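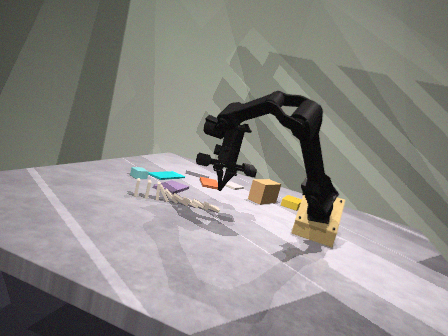 Tonantzin Zamudio would like everyone in Premadbridge to know that the new footbridge bounces, and that it's supposed to. "Go and stand in the middle while a few people walk past," she told the crowd on the Lostach bank. "You'll feel it in your knees!"

Plenty of people took her up on it. The bridge opened in November after 5 months of work, and by early afternoon almost 600 walkers had crossed from the mill side to the library side and, in a lot of cases, straight back again. Kids ran it. Dogs needed some coaxing. A brass band played at the Cisneros Street end until the drizzle got into the music, then moved under the trees and kept right on going.

The old crossing closed two winters ago when high water shifted one of the piers, and anyone on foot has been taking the long way past the Varex yard ever since. For families on the mill side that added a good chunk to the school walk, along a road with no sidewalk for most of it. Now it's 212 feet, bank to bank, with a handrail at two heights so smaller kids have something to hold. 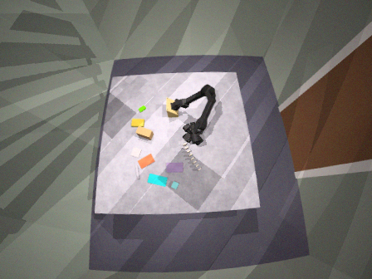
Town & River News, page 2

The deck is oak, left rough on top for grip, and it already smells wonderful after rain. Lights are set low under the rail and go off at 11 p.m., which should please the bats that feed over the Lostach all summer. Bikes are welcome as long as riders get off and push when it's busy.

There is still some tidying up to come. The steps on the library side are finished, but the ramp beside them is waiting on its last coat of sealant, so strollers and wheelchairs should use the gravel path from the parking lot for now. Planting along both banks starts in spring – willows upstream, wildflowers down – and anyone with a spade and a free morning can leave a name at the library desk.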